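How to Test a Chore Claim Before You Believe It

Posted by Tharun Poduval, 18 July 2024

Every month someone tells me a cheap arm can clear a table now. Maybe. I have watched a lot of clips and I still wash my own cups. If you have a small arm and want a fair answer, start with one dull job: getting a lump of something out of a round cup. 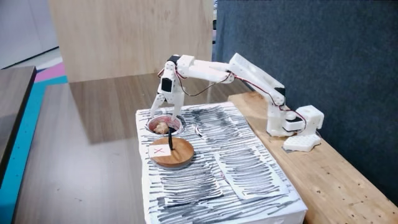
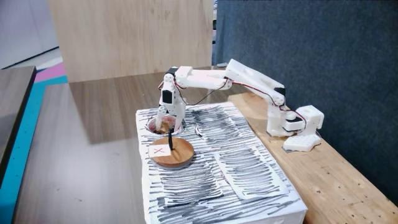 A white printed arm, a cup sunk into a box top, a disc with a peg in front of it.

Step 1. Write down what counts as done

Do this before you power anything up. "Picks up the scrap" is too loose. Mine says the scrap leaves the cup, travels clear of the rim and stays in the fingers until I say let go. Touching it scores nothing. Neither does pushing it up the side.

Step 2. Leave the clutter alone

A busy surface is fair. Kitchens have crumbs, labels and patterned cloths – if the arm needs a blank table, write that down as a result.

Step 3. Run it 28 times

Keep your hands off between start and stop. If you nudge the cup, that run is a fail. Keerthana Hegde wanted a second category for "almost." I said no and we argued over lunch.

Step 4. Change the lump

Use something softer, then something flatter. Most of the demos I've been shown stop before this step.

Step 5. Time yourself on the same job

Include setup. I allow up to 2 hours for the arm and none for me. Then post the full tally, fails first, and send me the link.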